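Home | Papers | Notes | Data | Contact

4. What we bought, and what we should have bought

Most robot papers give you a parts list in an appendix and leave it there. I'm going to spend a whole section on the money, mainly because it's what other small labs email me for (far more often than they ask about the learning method!), and because our first plan was pretty bad.

4.1 The first budget

We wanted an arm that could clear a table after a meal: pick up plates, tip them, stack them. The first budget put nearly everything into the arm itself. We had quotes for two, the Wurnia and the Vurkeo. The Vurkeo was the nicer machine by a long way. It was stiffer, quieter, and its control software didn't need a weekend of coaxing every time we updated something. It also would have eaten the whole equipment line before we had paid for fingers, a camera, a table or a single dish.

So we went with the Wurnia, which left us $3,000 for everything around it. I remember thinking that was plenty. We'd spent it in three months, and a good part went on things that weren't in the plan at all: cable strain relief, a second power supply, clamps, more clamps, and a shipping charge I'm still annoyed by.

4.2 Fingers

If I could move one number in the old spreadsheet it would be this one. We budgeted for one pair of gripper fingers and treated them as part of the arm. They should be a running cost, like paper towels. A plate rim is thin and hard, the fingers close on it over and over, and the tips wear where they meet the edge. We went through 10 pairs over the project. The later ones came from Tefera, who will sell you singles if you ask nicely, and buying singles helped a lot (one side usually goes first).

Order the spare pair with the arm. Waiting on a delivery with a perfectly good robot sitting idle is a miserable way to spend a grant.

4.3 The wrist camera

The wrist camera was cheap, and I'd buy the same kind again. What I'd change is how we planned for it. It needs a mount, the mount needs to clear the gripper, and the cable has to survive the wrist turning all day. We priced the camera and forgot the other two. The mount got redesigned twice.

Lighting belongs on this line too. A glossy table throws bright spots back at a camera looking down, and we hadn't put a cent aside for diffusers. If your table is already shiny, either buy the diffusers or put the shine into your training data and live with it. We did the second one first, out of poverty, and came to prefer it.

4.4 Dishes, and the mess on them

I had dishes down as "misc." Please don't do that. We ended up with 38 pieces, a mix of thrift-store finds and a catering set, and the oval plates turned out to be the ones worth paying for. A round plate gives the arm much the same rim wherever it comes in. An oval one doesn't, and the policy has to deal with that.

Then there's food. We started with clean dishes, which saved money and taught us very little about clearing up after a meal. Used plates come with a film of something, crumbs and small wet-looking bits, so groceries and washing time went into the second budget as their own line. Figure 4 is typical of the work that line pays for.

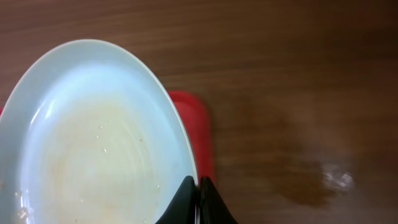 Figure 4. Wrist view at the rim of a white oval plate, with residue in the basin and one finger on either side of the edge.

How much of the equipment money should a small lab hold back when it buys an arm?

I'd hold back at least a third, and I'd write down what it's for before the arm is ordered, starting with spare fingers.

4.5 The second budget

For the follow-up, Wullari, we flipped the order. We listed the consumables first, then the camera and its mount, then the table and lights, and the arm got what remained. It's still a Wurnia. I'd still love a Vurkeo.

Comments

gripperbudget: Did you price a service contract on the arm? Ours cost more than I expected and we've used it once.

author: We skipped it. I wouldn't call that advice, we were just broke by then.

tablebot_k: Seconding the bit about single fingers. We've got a drawer full of left ones.

mlund: Would be great to see the actual spreadsheet posted.

Last updated: September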